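**FOR IMMEDIATE RELEASE**

# Undstead Meeting Rooms Reopen in Drikdale With Lever Handles on Every Glass Door

DRIKDALE, Wed 28 January. The meeting rooms at Undstead, the shared office building by the Drikdale bus station, are open again for booking. The work that closed them in stages was a refit of the interior doors. Every glass door on the two meeting floors now has a lever handle with a key lock, and the doors have been rehung so that they close at a walking pace and stay shut.

The refit was planned by Undstead's own building team and carried out by Sithole, a door and partition contractor. Plulik, a small design office that rents space on the second floor, drew up the layout and the new room signs.

Undstead houses 40 businesses and charities, most with fewer than ten staff. Roughly 600 people come through the building on a working day, counting tenants and visitors. The meeting rooms are shared by all of them and can also be booked by the hour by people from outside.

"The doors were the top item in our tenant survey two years in a row," said Sioned Humphreys, building manager at Undstead. "People could live with the coffee machine. They could not live with a door that swung open in the middle of a job interview."

## What was changed

The old doors had round knobs on both sides. They were fitted when the building was converted to offices, and many had worked loose. A person carrying a laptop and a cup had to put one of them down to get into a room. Several tenants with arthritis told the building team that they had stopped booking the smaller rooms and were holding their meetings in the lobby.

The replacement is a plain dark metal lever that is pushed down to open the door. It needs no twisting and can be worked with a forearm or an elbow. The same lever is used on every room, so spare parts can be kept in one cabinet in the basement.

Sithole also replaced the closers and adjusted the hinges. A door that once took a firm shoulder now opens with light pressure. The glass panes were kept wherever they were sound. Two were chipped at the corner and were swapped out. 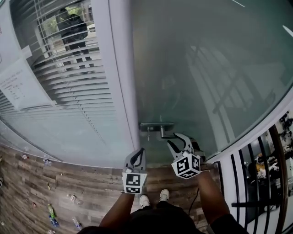

*Lever handle and lock on a meeting room door at Undstead, with white blinds at the window beside it.*

The door frames were left in place and repainted white. Early plans called for new frames too, but the existing ones were straight enough to take the new hardware, and leaving them meant that each room was closed for days instead of weeks. The money set aside for frames went into better door seals, which tenants had asked for in the same survey.

The blinds stay as well. Plulik looked at replacing the horizontal slats with film on the glass and decided against it. Slats can be tilted when a meeting needs privacy and opened again when it is over, and most tenants said they liked being able to see whether a room was in use before they knocked.

## Locks and booking

Each door can now be locked with a key from the outside. This is new. Under the old setup, a group that took a room for a full day had to carry all its things to lunch and back, or leave someone behind to watch them.

Day bookings now come with a key, signed out at the front desk. Hourly bookings do not. The desk keeps a second key to every room, and the cleaning crew has its own set. A lost key costs the booker the price of a new cylinder.

"We went back and forth on cards and key codes," said Humphreys. "In the end we picked keys. Half of our bookings are from people who visit once or twice a year, and a key is something they already know how to use. If the power goes out, it still works."

Room rates are unchanged through April. Charities based in Drikdale keep their reduced rate, and the ground floor room remains free for public meetings on weekday evenings.

Bookings made before the closure have been carried over. Anyone who was moved to a different room during the work has been moved back, unless they asked to stay where they were. The desk has emailed everyone affected, and people who have not heard by the end of the week should call.

## Sound

The gap around each door was the second complaint in the survey. Voices carried from the rooms into the hallway, and the hallway is also where people take phone calls. The new seals run along the sides and top of the door, with a sweep at the bottom edge.

The rooms are quieter now but they are not soundproof. A normal speaking voice inside is hard to follow from the hallway. A raised voice, or a video call played through a speaker, can still be heard. Tenants who handle medical or legal matters are asked to book the rooms at the far end of the second floor, which have solid walls on three sides.
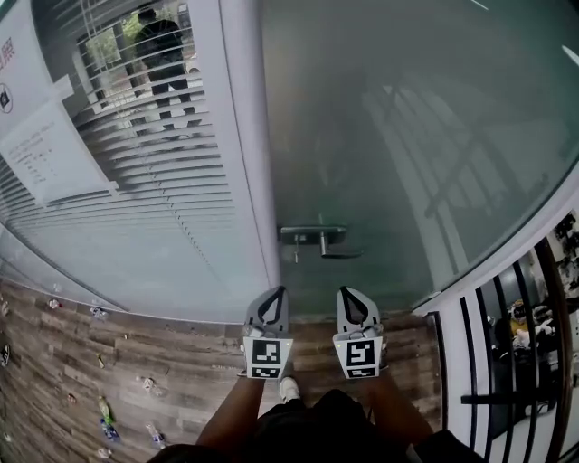
Privacy was the part of the job that Plulik spent the longest on, and the designers tested their ideas in one room before anything was ordered for the rest. Nest Pritchard, who led the work for Plulik, wanted visitors to be able to find the handle at once. Clear panes had been a problem on that point: people walked up to them and reached for the wrong side. The panes in the rooms are frosted, and the dark lever stands out against the pale glass, with the lock cylinder hanging just below its plate where a hand expects to find it. The wood-plank floor was kept, and the sweeps were trimmed so that they clear it.

"Somebody coming here for the first time is often nervous," said Pritchard. "They may be meeting a lender or a lawyer. I wanted the door to be the easy part of the day. You see the handle, you push it down, you're in."

Plulik's test room was open to all tenants for two weeks. Staff from 12 of the businesses tried it and left notes on a sheet by the door. The notes led to two changes. The levers were mounted a little lower than first planned, which suits wheelchair users, and the springs were made lighter.

The room signs were changed as well. They now sit on the wall on the handle side of each door, with large print and raised numbers. The old signs were stuck to the glass and had started to peel. Rooms keep the names they had before, apart from the two on the first floor that were both known as the Small Room. Those are now First Small and First Corner.

## How the work was done

Sithole's crew worked on one hallway at a time and started at six in the morning, so that the drilling was finished before most tenants arrived. One weekend was used for the first floor hallway, where the rooms sit too close to the open desks for weekday work.

There was one delay. The first shipment of levers came with plates that were too wide for the existing holes in the glass, and it was sent back. The right ones took nine days to arrive. Undstead thanks its tenants for putting up with tape and cardboard on the doors during that time.

The old knobs and closers were sorted for scrap. A few that were in good order went to a school workshop in Drikdale, where students will take them apart and rebuild them.

The cost was met from the building's repair fund, with no added charge to tenants. The fund is paid into each year from room bookings, which brought in enough last year to cover this job and a new boiler pump.

## What comes next

The kitchen doors and the doors to the stairs were not part of this project. The stair doors are fire doors and fall under a separate inspection later in the year. The kitchen doors will get the same levers once that inspection is finished.

The building team will check every door again in April. Springs and closers tend to settle after the first weeks of use, and Sithole will return to adjust any that have drifted. Until then, tenants who find a door that sticks, slams or fails to latch are asked to tell the front desk the room name and which of the three it is doing.

Visitors who would like to look at a room before booking can stop at the desk during opening hours. No appointment is needed, but a room that is in use cannot be shown.

## About Undstead

Undstead is a shared office building in Drikdale. It offers private offices, open desks and meeting rooms to small businesses and charities, and it rents its meeting rooms to the public.

## About Sithole

Sithole fits and repairs interior doors and glass partitions in offices, clinics and schools.

## About Plulik

Plulik is a design office that plans rooms and signs for shared buildings. It has been a tenant of Undstead for six years.

**Press contact:** Sioned Humphreys, Building Manager, Undstead, Drikdale. Interviews and visits can be set up through the front desk on weekdays.

###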